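Search this site
Enter keywords
Go

The Quiet Work of the Returns Bin

At the Tirkemine Toy and Housewares Library, the day begins at the sorting counter. Members borrow children's items for up to 18 days, and everything that comes back passes through a gray bin before it is returned to the shelves. The library now holds over 3,000 items, and its staff regard the bin as the center of the operation.

Myung-ja Baek, who has directed the library since it moved to Piren Street, prefers a mixed bin to a tidy one. Families return things together, she explains, and a cup that arrives with a storage box often belongs to the same play set. Separating them too early leads to long searches in the stockroom.

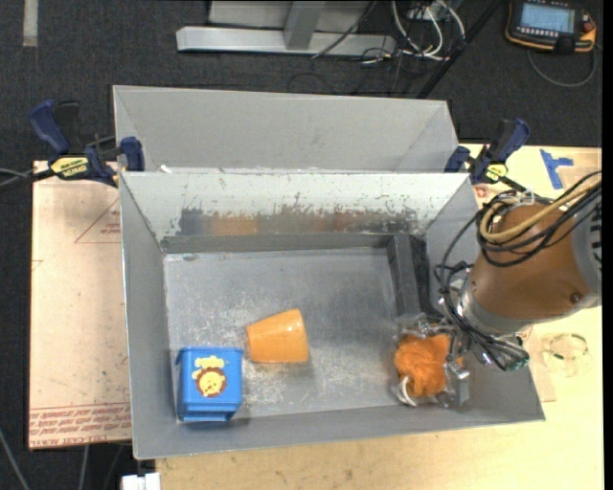

A lion-faced blue box and an orange cup share the bin with a crumpled orange item.

Color offers little guidance. Two orange pieces may have nothing else in common: a smooth cup goes to the kitchen shelf, while anything soft is set aside for the laundry. Boxes with cartoon faces are the most requested containers in the collection — children ask for them by animal — and they are checked along the rim before they are lent again.

The bins themselves receive less attention. Scuffs and scratches on the floor of a bin are accepted as ordinary wear, and a bin is retired only when a wall cracks. Hwa-young Cha, the collections manager, keeps a written standard for cleaning them, last revised in January. It calls for warm water, mild soap and a full drying period on the rack.

Ah-rin Wi, who oversees lending, hopes to open a second counter near the entrance. The plan would shorten the wait on busy mornings, when returns are heaviest. Until then, members are asked to empty all boxes and cups at home and to keep soft items apart from anything damp.

Related stories
Fikside Reopens Its Repair Room
Shelving for Small Hands
A Visit to the Yoo Button Collection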